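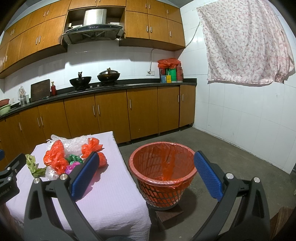 The Kodska came with a trial of 38 days, and Siiri Mockus meant to use every one of them before she paid the other 900. Flokness sold it as a hand tool for people who cleared kitchens for a living. She had cleared kitchens for six years with her own two hands. On the table the knotted bags lay on the lavender cloth beside the bubble wrap, and the red-orange basket stood on its block with a fresh bag folded over the rim. She opened the jaws wide and looked at the blue pads.

"Bags first," said Vukčević from the doorway. He had the review form from Arkumley, all 53 questions of it.

"Which one?"

"The green one. Question four is about knots."

She squeezed the handle. The jaws closed on the knot and she felt it give a little under the pads. She swung the bag over the basket and let go.

"Did it slip?" he asked.

"No."

He wrote that down. "Would you recommend it to a colleague?"

"You're my colleague."

"I have to ask."

She picked up a red bag by its knot and held it out to him. He put the pen in his pocket and reached for the handle.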